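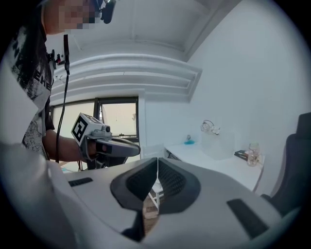 손에 든 그리퍼 카메라 시점. 마커 큐브가 달린 다른 그리퍼와 창가 쪽 책상이 함께 잡힘.

휴대형 그리퍼 시연 수집 안전 점검표
현장: Nutongate 2층 시연실
점검일: 2023년 11월 8일
점검: Yaqin Jiang / 입회: Ertuğrul Akgül
전체 68항목 중 지적 및 의견이 있는 항목만 옮김

1. 그리퍼 패드 마모
판정: 양호
의견: 패드의 골 무늬가 살아 있음. 10월에 교체한 보람이 있다. 교체 주기는 시연 1,896회로 적혀 있는데 누가 정한 숫자인지는 다들 모른다고 함.

2. 마커 큐브 고정
판정: 조건부
의견: 손으로 흔들어 보니 미세하게 흔들림. 나사를 다시 조일 것. 양면테이프는 고정 수단으로 인정하지 않는다. 지난번에도 그렇게 썼다.

3. 착용 장비 케이블
판정: 시정 필요
의견: 옷깃에 끼운 기기의 검은 케이블이 몸 앞으로 곧장 늘어져 그리퍼 높이까지 내려옴. 방아쇠를 당기는 손과 만나기 딱 좋은 길이. 클립을 하나 더 써서 옆구리로 돌릴 것.

4. 머리 착용 기기
판정: 양호
의견: 조임 적당. 연속 착용은 32분까지. 작업자는 더 할 수 있다고 했으나 이 칸은 의욕을 적는 칸이 아님.

5. 작업 구역 정리
판정: 조건부
의견: 책상 위에 반투명 보관함, 작은 청록색 접시, 금속 뚜껑이 달린 투명 유리병. 이번 과제에 쓰지 않는 것은 치울 것. 유리는 특히. 로봇이 우리의 정리 습관까지 배울 필요는 없다.

6. 의자와 이동 동선
판정: 시정 필요
의견: 책상 바로 앞에 사무용 의자. 시연자는 손끝만 보고 움직이므로 뒤꿈치는 무방비다. 수집 중에는 벽 쪽으로 뺄 것.

7. 채광
판정: 조건부
의견: 창이 하얗게 날아감. 블라인드 설치를 Hidby에 요청했고, 답은 "검토 중". 세 번째 검토 중이다.

8. 원격 조작 비상정지
판정: 양호
의견: 3회 눌러 3회 정지. 버튼 위에 컵을 올려두지 말라는 문구는 유지.

9. 시연자 교육 기록
판정: 미비
의견: Taşdemir 과정 수료증 한 장 누락. Akgül 씨 본인 것. 입회 서명은 그대로 받음.

재점검 전까지 3번과 6번 조치 결과를 Wosine 양식으로 제출할 것.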